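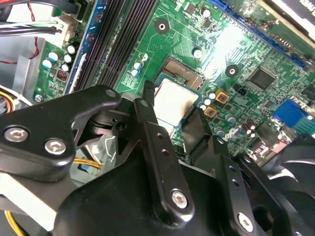

Processor in its socket on a desktop computer motherboard

Computer refurbishment

Computer refurbishment is the practice of taking in used computers, testing and repairing them, removing the data of earlier owners, and passing the machines on for further use. It is a branch of the wider reuse trade and is usually treated separately from recycling, in which equipment is broken down for its materials. The work is carried out by commercial firms, charities, school workshops and the makers of the equipment. Most refurbished machines come from offices, which tend to replace their computers on a fixed schedule whether or not the machines still work.

Contents
1 Terminology
2 Sources of equipment
3 Process
3.1 Intake and grading
3.2 Data removal
3.3 Testing and repair
3.4 Software
4 Parts harvesting
5 Local programs
6 Limits and criticism
7 See also
8 References

Terminology

The words "refurbished," "renewed," "reconditioned" and "used" have no single agreed meaning across the trade. In general a used computer is sold as it was found, while a refurbished one has been tested and brought back to working order. "Remanufactured" is the strongest of the common terms. It normally means that the machine was taken apart to some degree and that worn parts were replaced to a set standard. "Open box" describes goods returned by a buyer soon after purchase, which may never have been switched on.

The term "off-lease" refers to where a machine came from and says nothing about its condition. Companies that rent their computers return them at the end of the contract, and the leasing firm sells them in bulk. An off-lease computer may be sold with or without refurbishment.

Sources of equipment

Business desktops make up a large part of the supply. They are bought in batches of the same model, they spend their lives indoors in one place, and they return to the market in batches as well. A refurbisher who handles many copies of one model can keep a stock of matching parts and train staff on a single layout. Laptops are also common but arrive with more wear, especially to hinges, keyboards and batteries.

Home computers are a smaller and less even source. Donors often hand in machines many years old, sometimes without power cords or drives. Some programs set a minimum age or processor type for donations and send anything older directly to a recycler.

Other sources include government surplus sales, school districts, insurance stock and bankruptcies. Equipment from insurance sales may have been exposed to smoke or water and is often bought only for parts.

Process

Intake and grading

On arrival each machine is given a stock number and looked over from the outside. Cracked cases, missing covers and bent ports are noted. Many firms then assign a letter grade based on appearance, with A for light wear and C or D for heavy scratches or dents. The grade affects the price more than the performance of the machine does, and a grade given by one seller can't be compared directly with a grade given by another.

Dust is removed early, usually with compressed air and a soft brush. Fans are held still during cleaning so that they don't spin freely. Machines from smokers' homes, kitchens and workshops may need to be wiped down with alcohol, and heavily soiled ones are sometimes rejected at this stage.

Data removal

Removal of stored data is the step with the greatest legal weight. Drives may be overwritten by software, reset using a command built into the drive, or physically destroyed. Overwriting is widely used for magnetic hard disks. It is less suited to solid-state drives, which move data among their memory cells and may leave copies in places the computer can't reach. For these, the drive's own erase command is generally preferred.

Donors in fields such as health care and banking often require that drives be shredded and that a certificate be issued listing each serial number. Refurbishers then fit a replacement drive, which adds to the cost of the finished machine.

Testing and repair
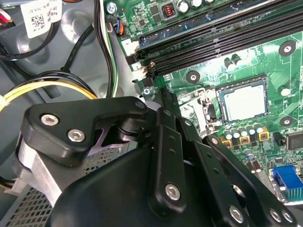 Open desktop chassis with a green motherboard

Desktop computers are tested with the case open. A basic test confirms that the machine powers on, recognizes its memory and drives, and gives a picture on a monitor. Longer tests place a steady load on the processor and memory for several hours and record any errors or shutdowns. Overheating under load often points to old thermal paste between the processor and its cooler, and the paste is commonly replaced as a matter of routine.

The small battery on the motherboard, which keeps the clock and settings when the computer is unplugged, is another routine replacement. Power supplies are checked for noise and for correct voltage. Faulty ones are usually swapped whole, since the capacitors inside can hold a dangerous charge after the cord has been pulled.

Memory is the most frequent upgrade. Modules are inexpensive on the secondhand market and can be changed without special tools. The second most frequent is the replacement of a hard disk with a solid-state drive, which shortens startup times on older computers more noticeably than most other changes.

Board-level repair, in which single components are soldered off and on, is done by a smaller number of shops. It requires trained staff and is worthwhile mainly for expensive laptops and for models whose replacement boards are hard to find.

Software

A refurbished computer needs an operating system and, in the case of commercial systems, a valid license. Business machines are often sold with a license tied to the motherboard, and this can usually be used again on the same computer. Where no license is available, refurbishers may buy one under a special program or install a free system such as a Linux distribution.

Firmware settings are returned to their defaults. Passwords set by a former owner at this level can make a machine unusable, and locked computers are a regular source of loss for bulk buyers. Remote management locks, which tie a device to an employer or school even after the drive is erased, have the same effect. They have to be released by the organization that set them.

Parts harvesting

Machines that can't be repaired at a reasonable cost are stripped for parts. Processors, memory modules, drives, fans and power supplies are removed, tested and stored by type. Case panels and drive trays are kept as well when the model is common, as they are rarely sold separately.

Processors hold their value fairly well and seldom fail. The socket is the more fragile side of the pair in designs where the contact pins are on the motherboard. A bent pin may stop a memory channel from working or keep the board from starting at all. Boards are therefore stored with a processor or a plastic cover in the socket, and are kept in antistatic bags.

What remains after harvesting goes to a recycler. Circuit boards are valued for their copper and for small amounts of gold and other metals, and are commonly sold by weight in several classes. Steel cases are sold as ordinary scrap.

Local programs

Many refurbishing programs are small and serve one town or school system. The Kevero Reuse Workshop, started by Vimala Palaniappan and Patricio Tapia in a former print shop, placed 424 desktop computers in homes during its first three years. Its machines are given out with a monitor, a keyboard and a mouse, and recipients may bring them back for repair without charge. The workshop reported that 38 computers were returned in that period, most of them for failed hard disks.

In Prasmont, a high school course developed by Divya Iyer uses donated computers as teaching material. Students work in pairs on one machine through the term, beginning with disassembly and ending with a written service record. The course runs from February to the end of the school year.

Limits and criticism

The useful life of a refurbished computer depends heavily on software support. When an operating system drops older processors, working machines lose much of their resale value within months. Refurbishers have argued for longer support periods and for clearer notice of when support will end.

Energy use is a second point of discussion. Older desktops may draw more power than new ones for the same work. Studies of the question generally weigh this against the energy needed to make a new computer, and the result varies with the age of the machine and the number of hours it is used each day.

Exports of used electronics have also been criticized. Shipments labeled as working equipment have at times contained a large share of broken units, leaving the receiving country with the cost of disposal. Testing before export and a written test record for each unit are the usual remedies proposed.

See also

Electronic waste
Planned obsolescence
Product life cycle
Right to repair

References

Iyer, D. Teaching with Donated Hardware: Course Notes. Prasmont.
Palaniappan, V. and Tapia, P. Three Years of Desktop Reuse in Kevero. Workshop report.
Pillai, A. Grading and Resale of Off-Lease Computers. Jaramillo Press.
Shenoy, A. "Socket damage in stored motherboards." In Secondhand Electronics: A Handbook. Jaramillo Press.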